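Kettler Kleinteile, Predau – Über uns 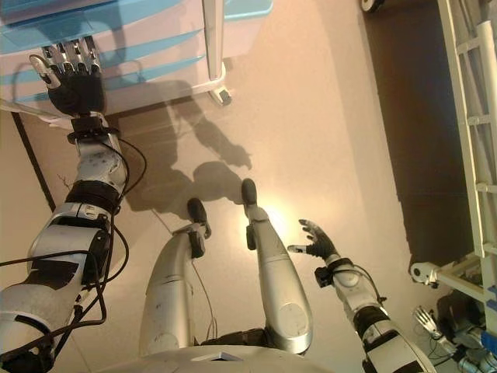 Blick nach unten: die linke Hand am Schubladenwagen, die rechte noch frei.

Auf den Über-uns-Seiten anderer Betriebe lesen wir oft, dass die Menschen durch Automatisierung »mehr Zeit für das Wesentliche« bekommen. Wir haben lange überlegt, ob wir das auch schreiben. Bei uns stimmt es bisher nur zum Teil.

Kettler sortiert, verpackt und verschickt Kleinteile für Werkstätten und Möbelbauer: Scharniere, Dübel, Beschläge, Rollen, alles, was in eine Schublade passt. Wir sind 108 Leute an einem Standort in Predau. Im Lager liegen 2.000 verschiedene Artikel, und die meisten davon gehen in kleinen Mengen hinaus. Deshalb hat sich eine große Förderanlage für uns nie gerechnet, und deshalb haben wir den Angeboten für humanoide Roboter zunächst auch nicht geglaubt.

Seit September arbeiten wir trotzdem damit. Die Geschäftsführung wollte es ausprobieren, die Belegschaft wollte vorher einiges schriftlich haben. Herausgekommen ist eine Vereinbarung, die jeder im Pausenraum nachlesen kann. Wegen des Versuchs wird niemand entlassen, und niemand wird gegen seinen Willen aus seiner Schicht versetzt. Was die Maschinen aufzeichnen, darf nicht zur Beurteilung von Mitarbeitern verwendet werden. Um den letzten Satz wurde am längsten gestritten.

Was sich geändert hat

Geplant war, dass der Roboter Schubladen öffnet, Teile entnimmt und Wagen an die Packplätze bringt. Im Alltag heißt das vor allem, dass jemand danebensteht. Irena Tomaszewski, früher Kommissioniererin, betreut heute die Versuchsstrecke. Sie sagt, ihr Rücken sei dankbar und ihr Kopf abends müder als vorher. »Beim Packen konnte ich an etwas anderes denken. Jetzt passe ich die ganze Zeit auf.« Die Stelle ist höher eingruppiert. Das war eine Forderung des Betriebsrats und kein Geschenk.

Die leichten Kunststoffschubladen haben sich als schwieriger erwiesen, als der Anbieter angekündigt hatte. Sie verkanten, und auf Rollen gibt der ganze Wagen nach, wenn man falsch zieht. Unsere Leute halten mit dem Fuß dagegen, ohne darüber nachzudenken. Pascal Ehlers aus der Technik hat dafür 3 Anläufe gebraucht und ist mit dem Ergebnis immer noch nicht zufrieden. Ob sich das Ganze am Ende trägt, können wir nicht sagen. Die Zahlen aus den Verkaufsunterlagen haben wir im eigenen Haus jedenfalls nicht wiedergefunden.

Ein Gewinn ist bisher eher nebenbei entstanden. Für den Versuch mussten wir die Lagerplätze neu beschriften und die Wege freiräumen, und davon haben alle etwas. Das hätten wir freilich auch ohne Roboter tun können – Ingeborg Lindemann aus dem Wareneingang hatte es mehrfach vorgeschlagen.

Wer bei uns wofür zuständig ist

Henrike Lammers leitet den Betrieb und verantwortet den Versuch. Svetozár Zelenák ist Vorsitzender des Betriebsrats. Pascal Ehlers kümmert sich um Technik und Wartung, Irena Tomaszewski um die Einarbeitung an der Versuchsstrecke.

Wer sich bei uns bewirbt, darf vor der Zusage 15 Stunden zur Probe mitarbeiten, selbstverständlich bezahlt. Vorkenntnisse in Robotik verlangen wir nicht. Fragen Sie ruhig auch die Kollegen, die von der Sache wenig halten. Sie finden sie im Versand und in der Frühschicht.

Zuletzt aktualisiert: März 2026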